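Does anyone still believe the net worth sites?

kurkidby_lurker
Looked up Timiteo (the desk tidying bloke, does the voices) and one site has him on 5 million. Another says 4. A third gives his height to the millimetre and his wife's name, and he isn't married.

Zukier
They make it up. Followers times a number they like the look of.

marchal77
Bit harsh. Some of them work from ad rates, and he's had sponsors since June. I could believe 4.

Zukier
Four what, though? Buttons?

Dilwyn Parri
I used to write these pages, for my sins. I got paid by the page and did 15 on a good day, all from my kitchen. You copied the last site and nudged the figure up so it looked fresh.

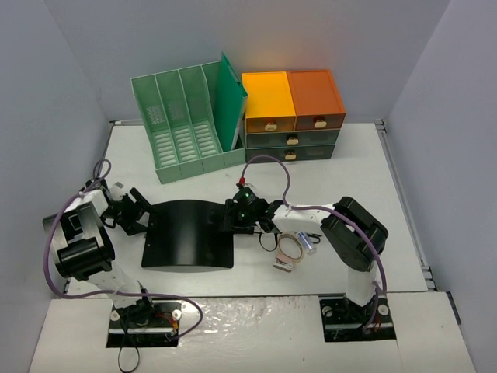
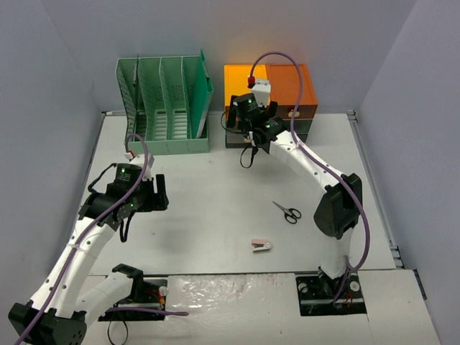

Green file organiser and drawers, both pictures

If there was no last site to copy, you put one million and went to lunch. I once gave a juggler a degree in law. He's since added it to his own profile, so who am I to argue.

marchal77
So Timiteo's 5 million could be you?

Dilwyn Parri
Before my time. I'd have given him a yacht.

kurkidby_lurker
One of them does say he has a boat.

Zukier
It's a canoe. He did a video in it, around 5 minutes of him looking for the paddle.

marchal77
Still an asset. I'm sticking with 4.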